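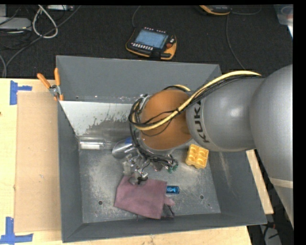
Flodico Bench Wax, 6 oz tin. Paste wax for tabletops, workbenches, drawer runners, tool handles. Same recipe as the old Skadley wax, new lid. Goes on light-colored tops without turning them orange, so a pale wood tabletop still looks like the wood. Metal on bare wood leaves gray marks over time and the wax helps a lot with that. Won't fix marks you already have. Sand those first.

**In stock: 6 oz tin, single**
**In stock: case of 80** (shops only, email first)
**Out until November: the big tub**

## What's in it

Beeswax, carnauba, orange oil. No silicone. People ask about the silicone every week so there it is, none, you can varnish over it later if you clean it off with mineral spirits.

Smells like orange for a day or so. Then nothing much.

## How to put it on

- Top clean and dry. Sanded to 180 or finer is nice, don't have to
- Old cotton T-shirt. Not paper towel, it sheds
- Thin coat. Thinner than that
- Wait 20 minutes, longer if the shop is cold
- Buff with a clean part of the shirt
- Second coat next day if it's a bench that gets used hard

One tin did three benches at Edgars Laur's place, two coats, with a bit left for the vise jaws. Your mileage depends on how dry the wood is. Old pine drinks it.

Lay the used rags out flat outside to dry before you throw them away. Please don't ball them up in the trash.

## Good for

Maple, birch, beech, pine, oak. Plywood tops too. Table saw beds and plane soles, wipe on wipe off. Sticky drawers, just rub some on the runners and work the drawer back and forth a few times.

## Not good for

Cutting boards. We sell the Swai oil for those, seperate page. Floors, too slippery. Anything that gets a hot pan, it'll go white in a ring. Outdoor furniture, it washes off in one season and then you write to me.

Also not great under glue-ups. Dried glue pops right off a waxed bench, that part is good, but keep the wax off the pieces your gluing or the joint won't hold.

## Tin details

Screw lid now, not the pry kind. A few of the first 300 had a lid that cross-threads. If you got one, send a note with your order number and we'll mail a lid, no need to ship anything back. Rasa Petrauskas is handling those.

If it got hot in the truck and melted, let it set back up overnight. Might look grainy on top. Works the same.

## Shipping

Goes out Tuesdays and Fridays. Orders over $100 ship free in the lower 48. Hawaii and Alaska, ask. Pinance Hardware also has it on the shelf if you're near there, same price, call them first to check.

Returns fine on unopened tins. Opened, tell me what went wrong and we'll work something out.

Page updated 8/3/18, new lid info and the tub date. Photos of the new label when I get to it.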